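The practice table at Sirthorpe is open again, and everyone is welcome to come and try the Petchrat exercise, in which a white knob goes on and off its base - simple enough on paper. It will stay up until September. 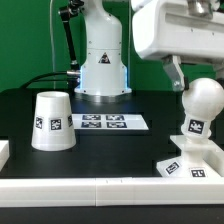 One reader writes that the cup needs more elbow room, and that black tabletops show every speck of dust.
Fair points, both, and we've passed them along to the good people at Inex.
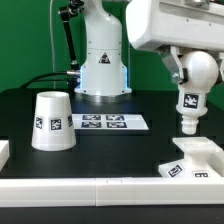
The black tabletop and green backdrop at Sirthorpe.
So far 34 families have put their names down for a visit, 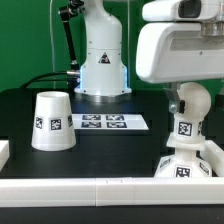
and there are still two places left on the next list, so do write in soon if you'd like one.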